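17 May 2021

I have been rereading *Ploswood*, all 14 issues of it, which is what happens when you tell yourself you're going to clear out the box under the stairs. The box is still under the stairs. The comics are now on the bed, the landing and one of the dining chairs.

If you missed it (and you did, the sales figures are quite clear on that point), *Ploswood* was a small-press superhero comic written and drawn by Marijke Verhoeven, in which the powers come from a coat. It's a long grey thing with a torn lining, and whoever puts it on can't be refused. Ask for a train ticket, they hand you the train. The first person to wear it is a parking attendant called Ikel, who picks it up from a lost property office in February because he is cold. That is his whole origin story. No dead parents, no radiation, just a man underdressed for the weather.

I have a weakness for cursed objects in comics, mainly because they save so much time. With a proper superhero you have to sit through the training and the costume and the bit on the roof. With a cursed object you put it on at the bottom of page 2 and by page 3 you've ruined somebody's wedding. Verhoeven understood this better than most. Ikel's wedding-ruining takes up exactly one panel, with the cake going past at shoulder height.

What I'd forgotten is how quickly she gets rid of him. By the end of issue 3 he has talked himself into a bank, a bishop's palace and a marriage, and he's miserable in all of them, because he can no longer tell whether anyone likes him. He leaves the coat on a bench. The next six issues belong to Seyoum, a night-school teacher, who finds it and does the sensible thing. She locks it in a cupboard. Then she spends most of an issue looking at the cupboard. It's the best chapter in the run and almost nothing happens in it, unless you count a kettle.

I remember being furious about that issue when it came out. I was nineteen and had paid for punching. I wrote to the letters page to say so, at length, in green ink, and I'm relieved to report that they didn't print it.
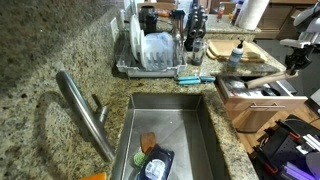 Joris Willems, commenting under my last post about the series, thinks I'm far too kind to the middle stretch. Seyoum is a fine character, he writes, but she only works because Ikel was such a pillock first, and by issue 8 you can feel the comic waiting for somebody to be stupid again. He would cut two issues and bring the villain in sooner.

He may be right about the villain. Preron turns up in issue 10, wants the coat, and explains why across a double-page spread containing more words than the rest of the comic put together. I did try to read all of it this time. He used to own the coat, or his grandfather did, or possibly he is his grandfather. There's a map. The number 772 keeps appearing on doors and bus fronts and once on a dog's collar, and it is never explained, although people on the old message board had theories. Mine was that it was Verhoeven's gas bill.

Still, I wouldn't cut anything from Seyoum. The cupboard issue sets up the ending, which I'm about to spoil, so those of you planning to hunt down a comic you can't buy anywhere should look away.

She gives him the coat. Preron puts it on, asks her to be afraid of him, and she is, because that's how the coat works. Then he asks her to stop, and she does that too, and he stands there with nothing left to ask for. Verhoeven draws his face very small. The last page is the lost property office again, with a different attendant at the desk and a ticket being tied to a sleeve.

The final issue promises a second series on its back cover, "coming soon", in lettering that looks as if it was done in a car. I've been waiting a fair while now. I have issues 1 and 6 in duplicate if anyone wants to swap, preferably for a copy of 11 that hasn't had soup on it.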